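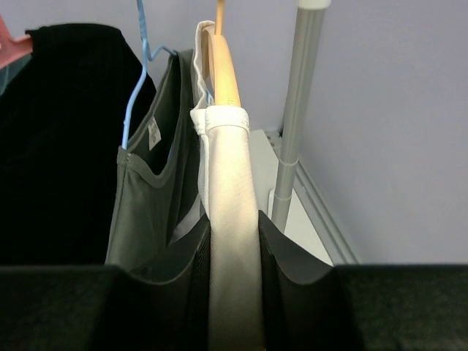

Shoulder bumps from hangers, how do you fix them??

Forum: Home & Closet > Laundry talk
15 replies

pegline57
ok so every T-shirt I own has those little points at the shoulders. Looks like I have horns. I hang everything straight out of the washer bc no room for a rack (apartment, third floor, the Arnholm building if anyone knows it, the laundry room there is a joke). Switched from wire to wood last December and still get them. Do I just fold from now on? Don't want to iron. Not going to iron.

dampsock
Fold. T-shirts are knit, knit stretches, wet knit stretches more. A hanger is the worst place for it.

marlo_and_lint
Disagree. I hang all mine, wet, zero bumps. Depends on the width of the hanger. If the end sticks out into the sleeve you get a bump. If it stops short of the shoulder seam you also get a bump. Has to land right at the seam. Measure one of your shirts flat, seam to seam, and buy to match.
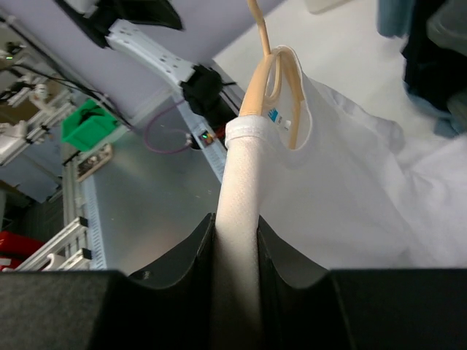

Also go in from the bottom hem. Don't yank the hanger down thru the neck, that's how you get the bacon collar. Takes two more seconds per shirt.

pegline57
oh no I always go thru the neck

dampsock
Everyone goes through the neck. And seam to seam only works if all your shirts are the same size. Mine aren't. Half are from 10k runs and fit like tents.

grayvalley714
For the bumps you already have: wet your fingers, rub the spot, pull it flat, let it dry lying down. Or ice cube in the dryer with the shirt, low, few minutes. Works on cotton. Not so much on the stretchy gym stuff.

marlo_and_lint
ice cube thing is real, my sister swears by it too

quiltbarn
I got the padded ones from Hodelico. $57 for the set and they shed fuzz on everything dark. Went back to plain wood. Would not buy again.

dampsock
57 dollars to hang T-shirts. wow
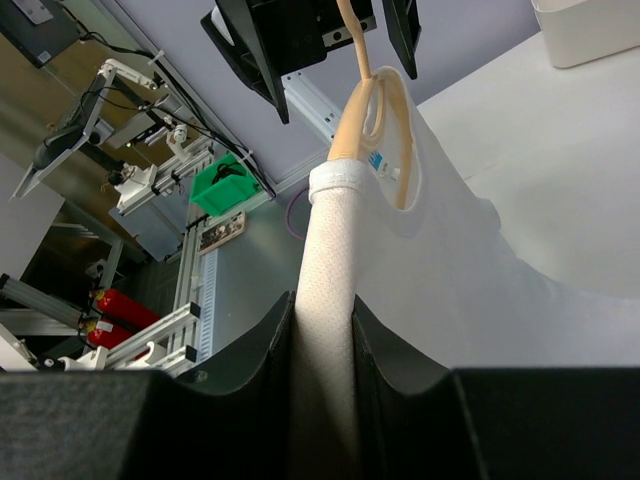 RE: Shoulder bumps - what about drawstring stuff?

tumbleweedy
Kind of on topic. What do you all do with anything that has a drawstring? Mine come out of the wash with one end gone, up inside the hem. Then it's me and a safety pin for half an hour.

grayvalley714
Tie the ends together before washing. Loose bow, not a tight knot, you'll never get a wet knot out.

quiltbarn
Knot each end seperately, big enough that it can't get thru the hole. Leave it that way forever. Done.

tumbleweedy
Big knots look dumb on pajama pants tho

quiltbarn
who is looking at your pajama pants

marlo_and_lint
Going back to the hangers. Plastic is fine!! People get snobby about wood. I've had the same plastic ones since college, the tube kind, and the only ones that broke were ones I sat on. Bumps come from weight. A soaking wet shirt is heavy. Run a second spin before you hang it and most of the pull is gone.
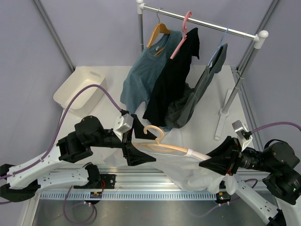
And button or clip nothing, let the bottom hang free. Smooth the shoulders w your hands while it's damp, tug the side seams once, walk away.

dampsock
Second spin is good advice, I'll give you that. Still say fold. I lay mine over the shower rod, middle of the shirt on the rod, and the crease falls at the belly where it drops out in an hour of wearing.

pegline57
Shower rod might work, mine is the tension kind and falls down if you look at it though. Tried the extra spin last night at like 11 pm (sorry downstairs). Two shirts hung from the bottom hem way, one on wood one on an old plastic. Wood one has a tiny bump on the left. Plastic one is fine?? No idea why.

marlo_and_lint
told you. check the width on the wood one, bet it's too wide

pegline57
yep, pokes past the seam on both sides. ugh. I have 182 of these from a store closing sale

grayvalley714
182 hangers???

pegline57
they came in a crate ok. Will post the extras in the swap section, pickup only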